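What changed at our place when the arms came in

I have worked in the returns building at Clilten for 12 years, and for most of that time the job was the same. A tote came down, you picked up what was in it, looked it over and put it where it belonged. On a good shift I got through 746 items. My wrists knew about it by the Tuesday.

Last October the company signed with Zelis to put robot arms on the sorting line. We have 3 of them now. They do the plain boxed stuff, and the rest of us do whatever they can't manage, plus a job that didn't exist before, called pick review. Two of us sit upstairs and go through the simulated runs before anything new is tried on the line. We mark where the grip looks wrong and send it back.

I moved to pick review in the spring. Most of my day is spent looking at ordinary household things on a table.
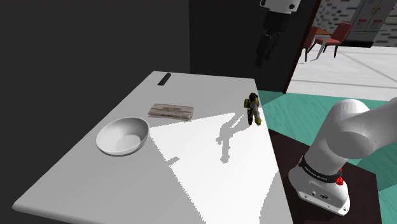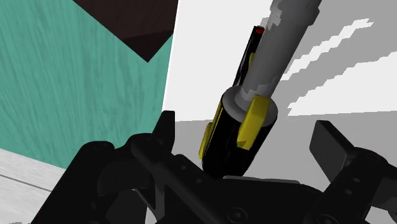
Long things with a fat end are the ones I send back most. Anyone who has worked returns knows you take hold of a tool where the weight is, and you learn that in your first week by dropping one. I must have written that note 200 times by now. The software people at Drulavby do read them, and they rang me once to ask what I meant by 'top heavy'.

As for the work itself, my back is better and I am bored more often. The pay is the same, which I think is wrong, and I've said so. The line is quieter – you used to hear people talking all shift, and now there are gaps between the benches. Four people took the transfer to the Konstantinidis depot across town. They weren't pushed, but they didn't fancy learning the screens either.

The new rota starts next month, with everyone doing a week upstairs and two weeks down. I asked for that. I'd sooner keep my hand in, and the younger ones ought to get a turn in the chair.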